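开放日演示操作指南:夹爪分拣软质物品工位

适用范围:Jutstead 实验楼一层演示区,分拣工位
控制软件:Preda
末端执行器:Soltetti 两指夹爪
编写:Trullska 应用技术组

本页写给在开放日当天负责操作分拣工位的同事。默认读者已经通过设备安全培训,会使用示教器,知道急停的位置和复位流程。机械臂的安装、标定和网络配置见工位手册,本页不重复。

演示内容是从蓝色分格料箱中夹取口罩一类的软质薄片物品,移动后放下。单轮演示从讲解到收尾控制在 15 分钟以内,其中机械臂运动的时间不到一半,其余用于讲解、换料和回答提问。

开始之前

演示前一天下午完成以下准备,不要留到当天早上。

料箱固定在工作台的定位块之间,四角用手按压,不应有晃动。料箱内壁用微湿的无绒布擦一遍,再用干布擦干。内壁反光较强,水痕会在深度图上形成空洞,视觉模块可能把空洞边缘当成物品边缘。

检查隔板。隔板带圆孔,孔里容易勾住耳绳。用手指沿孔口摸一圈,有毛刺就换一块隔板,现场不做打磨。

物品分三类准备:折叠的布质或类布质口罩、一次性褶皱口罩、透明小袋包装的片状物。每类备足一轮所需,另留一份备用,装在带盖的盒里放在操作台下层。所有物品都用未佩戴过的,拆封后只用于演示,当天结束统一处理。

夹爪指面用酒精棉片擦拭。黑色指面上沾了纤维时肉眼不易看出,要侧着光检查。指面橡胶有裂口或边缘翘起时更换,更换后必须重新执行一次零位校准。

登录 Preda,打开“公开演示”配置。这个配置把最大速度限制在生产配置之下,并关闭自动连续运行。确认界面右上角显示的配置名称正确再往下做。曾有一次误用了生产配置,机械臂启动时观众明显后退,演示只好中断重讲。

站位与安全线

地面黄线为观众线,机械臂工作半径外缘到黄线之间不得放置任何物品,包括宣传架和水瓶。

操作员站在工位左侧,面向观众,急停按钮在右手可及处。讲解员站在观众线外。人手不够时操作员可以兼任讲解,此时必须在机械臂停止的状态下讲话,讲完再启动。

观众人数较多时分批靠近。前排请儿童站立,家长在后。任何人越过黄线,立即按暂停,等人退回后再继续,不要在运动过程中用手去拦。

允许拍照,闪光灯除外。闪光会让顶部相机短时过曝,Preda 会报“图像无效”并停止当前动作。报警可以直接清除,机械臂从停止点继续。

参数设置

夹持力从“软质薄片”预设开始,不要手动调高。常见的误判是看到物品下垂就以为夹得不牢。口罩类物品被夹住一侧以后,另一侧必然下垂,耳绳也会垂到更低的位置,这些都属于正常状态。判断是否夹牢看指面传感器读数,读数稳定即可提升。

提升高度按最长的悬垂长度设定。测量方法:用手捏住口罩的预定夹持边,自然下垂,量夹持点到耳绳最低点的距离,把这个值填入 Preda 的“悬垂长度”一栏。软件会自动加上余量。耳绳材质偏软的批次要多量几只,取最大值。

提升分两段。第一段慢速,夹爪离开箱底后短暂停顿,让物品停止摆动,同时给视觉模块一次确认机会。第二段恢复到演示速度。两段之间的停顿时间可以调,观众较多时适当延长,后排也能看清。

跨隔板移动时,路径规划选“先升后移”。选“最短路径”会让悬垂的耳绳扫过隔板上沿,有挂住的风险。

放置动作选“低位释放”。从高处松开时薄片会飘,落点不可控,还可能落到旁边的格子里。

布料

料箱布料决定演示能不能顺利进行,比参数更值得花时间。

每个格子里的物品数量保持在少的一侧。同一格里堆叠过多,耳绳相互缠绕,一次带起两件的概率明显上升。褶皱口罩的耳绳放入前理到同一侧,不必摆得整齐,但要避免绳圈压在别的口罩下面。

透明小袋单独平放,袋口朝向箱壁。袋面有高光,视觉模块对它的边缘识别不如对布面稳定,所以在演示序列里不把它排在第一个。

颜色上,浅米色和浅绿色在蓝色背景上对比足够,无需额外补光。白色耳绳较细,在深度图上基本不可见,规划时只能靠“悬垂长度”这个参数来避让,因此前面那次测量不能省略。

布好以后,在 Preda 里执行“仅识别”,检查每件物品上的候选夹持点。候选点落在耳绳上时,用示教器将该点屏蔽。夹耳绳也能提起来,但物品会旋转,落下时方向不定。

试运行

正式开始前空跑一次完整序列,夹爪保持张开,不接触物品。观察三件事:夹爪下降时指尖与箱壁的间隙,跨隔板时的净高,回零路径上有无线缆牵扯。

空跑通过后带料跑一次。带料这次要有第二个人在侧面看,操作员从正面看不到夹爪背后的耳绳。带料试运行出现掉落,重新布料再跑,不要直接改夹持力。连续 2 次掉落时停下来,先检查指面,再检查物品批次。

当天流程

第一步,开机与确认

接通主电源,等待控制柜自检结束。登录 Preda,核对配置名称、夹爪零位和相机画面。相机画面里料箱的四条边都应落在参考线内,偏出时推动料箱对正定位块,不要去动相机。

第二步,开场说明

讲解员用一两分钟说明工位在做什么,语言尽量具体。建议的说法:这台机械臂要从箱子里把软的、薄的、形状每次都不一样的东西拿出来,难点在于夹住以后物品的形状会变。

避免使用“完全自动”“不会出错”一类说法。观众里常有同行,说得过满,后面的提问时间会全部花在解释上。

如需引用数据,只用本工位六月的日志:夹取尝试 1,017 次,其中首次夹取即成功 911 次。说明时要讲清楚,这是日常测试的记录,包含了故意布得很乱的情况,与当天的表现没有直接对应关系。不要换算成百分比后再四舍五入到整数,听众转述时容易再往上加。

第三步,单件夹取

选择“单步”模式。每按一次确认,机械臂执行一个动作段:到达上方、下降、闭合、慢速提升、停顿。在停顿处停下来讲解,这是整个演示中观众看得最清楚的位置。

讲解要点是夹持位置与下垂方向的关系。夹在靠边处,物品呈斜向下垂;夹在中间,两侧对折,整体更短,但夹到双层的可能性增加。两种情况各做一遍,顺序不限。

若观众问为什么不用吸盘,可以回答:织物透气,吸盘需要较大流量,噪声也更高;塑料小袋用吸盘则没有问题,混合物料时需要取舍。

第四步,连续夹取

切换到“有限连续”模式,次数按格子里的物品数填写,不要多填。多填时机械臂会在空格上方反复识别,观众容易以为设备卡住。

连续运行期间讲解员少说话,操作员的右手不离开急停区域。第一件完成后留意隔板附近,耳绳挂在孔上时物品会突然绷直,指面读数跳高。看到读数跳高立即暂停,手动张开夹爪,取下物品,从下一件继续。

第五步,人工干扰

这一步可选,观众线内秩序良好时再做。暂停机械臂,等待状态灯变为常亮,由操作员伸手把一件物品翻面或挪动位置,退出后恢复运行。Preda 会重新识别并更新夹持点。

不接受由观众代为挪动。有人提出时,可以请对方用语言指定挪到哪里,由操作员完成。

第六步,提问

机械臂回零,关闭伺服,再开始提问。常见问题和建议答复列在后面的“常见提问”一节。

当天常见故障

识别框抖动:多数是顶灯在料箱内壁形成的反光。把顶灯亮度调低一档,等画面稳定。仍然抖动时检查内壁是否有水痕。

夹空:指尖已经闭合但没有物品。查看候选点的高度值,高度值偏大说明识别到了透明袋的袋面反光。将该袋挪到箱壁一侧后重新识别。

一次带起两件:慢速提升后的停顿处如果视觉模块没有拦住,操作员按暂停,执行“原位释放”。不要让机械臂带着两件跨隔板。

放下后物品粘在指面:静电所致,冬季和空调环境中较常见。开合夹爪一次即可脱落。反复出现时用防静电布擦指面。

示教器断连:机械臂会自动停止。重新插接后等待提示音,再从主界面恢复。断连期间不得用手推动机械臂关节。

常见提问

问到速度:答当前为公开演示配置,速度受限,生产配置更快,具体数值不在现场讨论。

问到用途:答本工位用于测试软质物品的夹取方法,口罩是其中一类测试物,尺寸、厚度和硬度有差异,又带有细绳,适合检验参数。

问到能否夹衣物:答可以夹起,展开和折叠属于另一项工作,本工位不演示。

问到训练数据:答夹持点识别使用 Trullska 在本工位积累的数据,其余问题请留下联系方式,由应用技术组回复。

停顿处的检查

单步模式下,慢速提升结束后按以下顺序检查,全部通过再按确认。

先看指面。黑色指面应贴住布面,边缘不外露橡胶毛边。

再看悬垂部分的最低点。耳绳仍然碰到箱底或下方物品时,说明还没有完全脱离,此时不能进行水平移动,否则耳绳会拖动下方的小袋。把米色折叠口罩夹在透明小袋正上方时就是这种状态:口罩本体已经离开箱底,白色耳绳的下端还搭在袋子上。处理方法是继续慢速提升一小段,到耳绳离开袋面为止,再等摆动停止。

最后看隔板另一侧。浅绿色褶皱口罩应留在自己的格子里,它的耳绳允许向隔板方向伸展,但不得与被夹物品的耳绳相连。两者相连时执行“原位释放”,理开后重做。

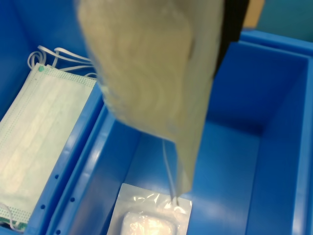
收尾与关机

机械臂回到停放位,关闭伺服,退出 Preda 后再断主电源。料箱清空,当天用过的物品装入专用袋,封口,放到演示区后门的回收箱。未拆封的透明小袋可以留到下一场使用。

日志从 Preda 导出,文件名注明“公开演示”,不要与日常测试的日志放在同一目录。掉落、带起两件和挂绳的情况在备注栏里逐条写明时间和所在格子,参数改动也写在同一栏。示教器放回充电座,钥匙交回 Jutstead 前台。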